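Home Music Features Reviews Tickets Archive

Seven Songs From a Feed Store

3/6/19

The Egger band has been playing country music in Jekville long enough that the tire shop closes early when they have a show. The new album, "Mirnine," is their fourth. It has seven songs, and all of them were recorded in the old feed store on the county road, with the doors shut and the heat off so the furnace wouldn't end up on the tape.

The songs are short. "Droltarico," the first one sent to radio, is a waltz about a town the singer drove through once and never found again on a map. The fiddle carries most of it. The drummer plays brushes until the last verse, and the pedal steel comes in late and stays low.

The group paid for the record with last year's touring. They played the county fair in July, then a run of dance halls and school gyms, and put 2,723 miles on the van in one stretch. The biggest crowd was 1,322. The smallest show was a Grange supper where the band ate first and played after the pie.

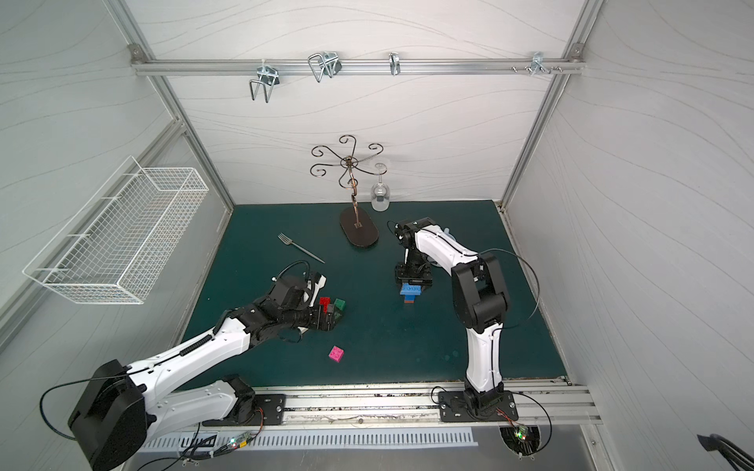
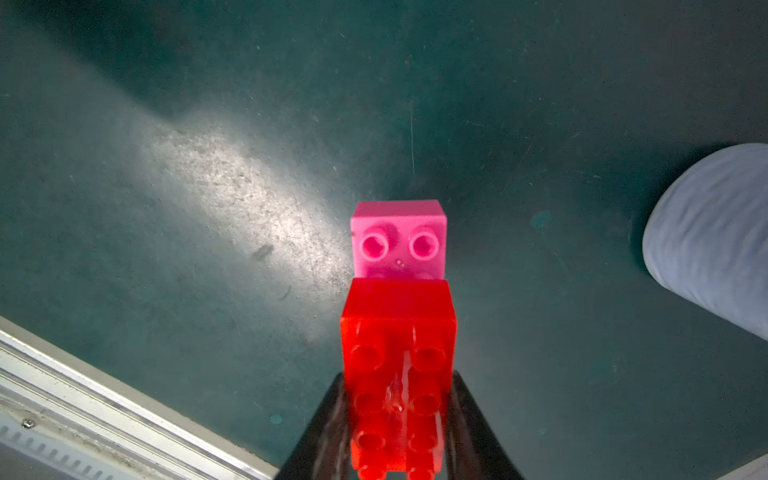

Hooks on the rail, top; the red block, bottom.

The old feed store holds 345 people with the chairs out, and it has nearly sold out for the release show. The band plans to play the album straight through, take a break, and come back with older material. "County Line Radio" will be in the second set. So will the two gospel numbers they usually save for Sundays.

There is no label this time. The band sold the last record through a small company two states away and spent a year waiting on statements. This one is on CD and vinyl at the merchandise table, and the downloads go up the next morning. The vinyl has the same seven songs, with the waltz moved to the start of side two.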